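Filed under: Workshop Tips, Small Shop Life
Last updated: March 22, 2019

So a good chunk of my day at Tallulden now goes to folding and wiping and picking up cloth with a gripper in each hand, which the machines then learn from, and I've picked up a few habits I wish I'd had back in June when we started. Most of them cost nothing!

First one, and it's the big one: sort out your table before you pick anything up. Once both hands are full you can't scratch your nose, let alone move a coffee cup. I lay the work flat and square in front of me, put the next cloth within reach, and then sit down. If I have to get up again I've usually forgotten the tape.

Use a board in a strong color under the work. A white cloth on a white table is miserable to look at by the afternoon, and your eyes get tired long before your arms do. Matte is better than shiny (I tried a glossy one from Bastovitz and the ceiling lights bounced right off it).

Pinch more cloth than you think you need. A tiny corner slips out, you grab again, and now you've got a wrinkle to chase - a nice fat bunch stays put while the other hand does its thing.

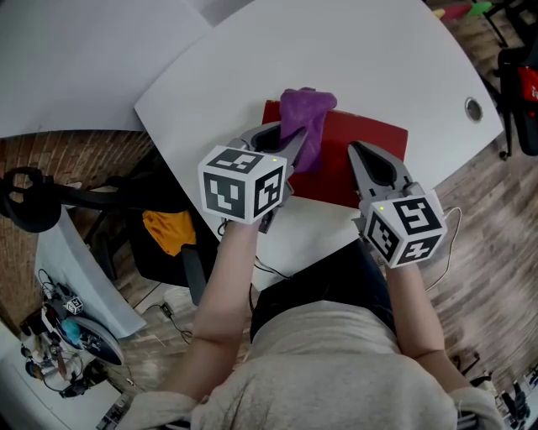 Lakshmi Arumugam thinks I'm too cheerful about the whole business. She told me over lunch that she used to fold 477 towels on a good shift and go home knowing what she'd done, and now she teaches a machine to fold one towel over and over. She'd like the pay to reflect the teaching part. I can't argue with her on that, and I did bring it up with Auður Ladefoged when we went over the new schedule. We got a longer break out of it, and the pay talk is still going.

What has changed for me is mostly the wear and tear. Less lifting, a lot more sitting. My back is happier and my wrists are not, so:

Rest your forearms whenever the job lets you. Swap sides if you can. I stop after 5 rounds and shake my hands out, even when I feel fine.

Cables! Run them down the side of the table you don't climb out of. I use the cloth-covered ties from Warkisitz and they don't snag on sleeves.

Keep a paper notebook for the fumbles. Mine is on entry 611 and it's the first thing the Hafþórsson people ask for when they come by.

Wash the practice cloths now and then too. A stiff new one behaves nothing like a soft old one, so I keep 2 piles going.

Shares: 477 | Comments: 5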